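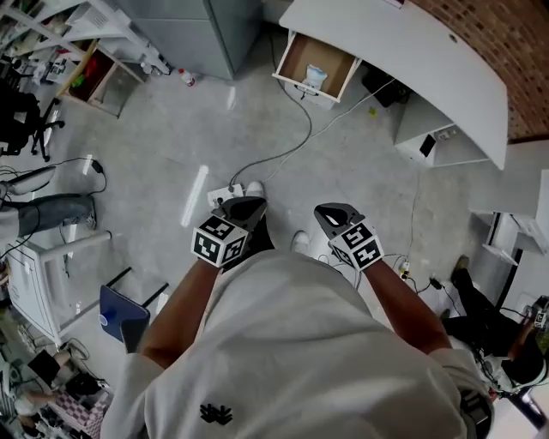

Forum > Workspaces > Cables, Storage and General Despair

Floor cables and a drawer that has become a bin

skirting_bored
24 February 2026
We've got a curved white desk from Clitar, polished floor, brick wall on one side. Lovely. Then there are the cables, which go wherever they please, and a power strip sitting out where feet go. I've priced up a floor cover strip from Hastwood at 190 quid for the run and had to have a sit down.

Second problem is the desk drawer. It's a decent wooden one and it is now where packets go to die. 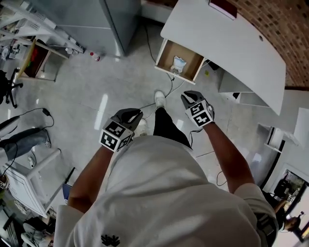 I'd like to keep the drawer for pens and the tape measure, but whatever goes in there first seems to set the tone for everyone else. Suggestions welcome, cheap ones especially.

mildly_grommeted
190 for a strip of rubber, good grief. Get the power strip off the floor and screw it to the underside of the desk. Metal tray, 40 quid from Kahraman, done in an evening. Most of your cables then have no reason to be down there.

tapeandhope
Don't drill a curved Clitar top. Ours chipped underneath and the legs have never sat right. Gaffer tape along the wall, live with it.

mildly_grommeted
Tape on a polished floor. Enjoy the glue. It'll be there after the building's gone.

tapeandhope
Mine came up clean last November, thanks.

Ottoline_B
Both of you calm down. Stick-on clips, 100 in a bag, no drilling. As for the drawer, take it right out, tip it on the desk, put back what you used this month. If a packet is crumpled, it's rubbish. I don't need to know what was in it.

skirting_bored
Some of us were saving that packet.

Ottoline_B
For what?

skirting_bored
Moving on. I like the clips. Would they hold a fat black lead with a plug on the end?

mildly_grommeted
For a week.

Ottoline_B
Mestitz do a wider one. Wipe the surface first and leave it overnight before you hang anything off it. My order of doing things:

1. Pull the drawer out and empty it. Keep a bag next to you. 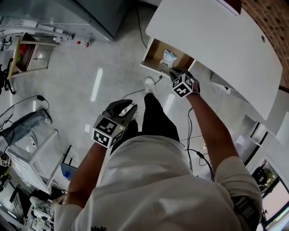
2. Unplug everything on the floor and see who complains. Label what they complain about.

3. Clip the survivors under the desk edge, 600 mm between clips on the straight bits and closer round the curve.

tapeandhope
Step 2 is how I lost an afternoon's work. Ask first.

skirting_bored
Clips ordered. The drawer I'll do at the weekend, or the one after.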